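Part 4: Setting up the Jorik rain barrel kit

Okay, so by now you've got the downspout cut and the stand built (if you haven't, go back to Part 3, because a full barrel on soft dirt is no fun at all). This part covers the diverter, the hose and the overflow. I've put in four of these kits, two at my place in Kimcombe and two at my sister's, and I still read the steps through once before I pick up a drill.

What you'll need: the diverter, the short fill hose, two rubber seals, a hole saw, a level, and a pencil.

1. Set the barrel on the stand and turn it so the spigot faces the way you walk up with your watering can. I got this wrong the first time and had to reach around the back for a whole summer!

2. Check the top of the barrel with the level, both directions. Fix it now with shims under the stand.

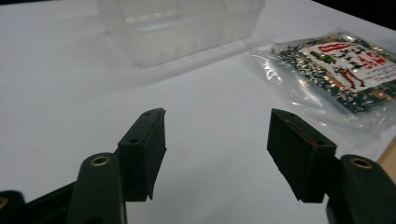
3. Hold the level across from the barrel's fill hole to the downspout and make a pencil mark. The diverter goes right at that height. Go too high and the barrel overflows at the lid when it's full.

4. Drill the downspout at your mark. Go slow, and wear gloves, as the cut metal is nasty.

CAUTION: Keep your other hand off the back of the downspout while you drill.

5. Squeeze the diverter so it folds, push it into the hole, and let it spring open inside. It takes more of a shove than you'd think.

6. Put one rubber seal in the barrel's fill hole, wide lip on the outside. A dab of dish soap helps.

NOTE: The MacKinnon seals from the older kit look the same but they're a hair thinner, and mine dripped. Use the ones in the bag.

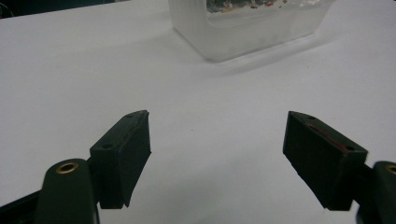

Can I use a longer fill hose than the one in the kit?
You can, as long as it runs straight across with no dip in it. Water sits in a dip, and that's the spot where it freezes and splits.

7. Push the fill hose onto the diverter, then into the seal. Leave a little slack so the barrel can settle.

8. Fit the second seal in the overflow hole and run a garden hose from there to a flower bed, well away from the house. My friend Ye-ji Cho sends hers into a second barrel, a Flolidby, and it works great (she has way more tomatoes than I do).

9. Screw the lid down and make sure the bug screen is under it, flat, with no gaps.

10. Wait for rain, or cheat and run a hose into the gutter. Look at each seal while the water's running.

CAUTION: This water is for plants. Don't drink it, and don't let kids or pets drink it either.
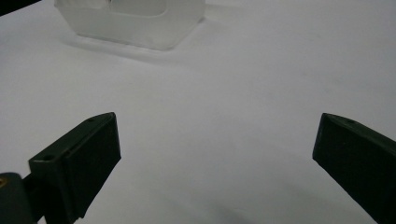

When should I shut everything down for winter?
I do mine at the start of November, before the first hard freeze. Open the spigot, drain the barrel all the way, pull the fill hose, and snap the winter cap over the diverter.

Leave the spigot open until spring. Part 5 has the cleaning steps and what to do about green water.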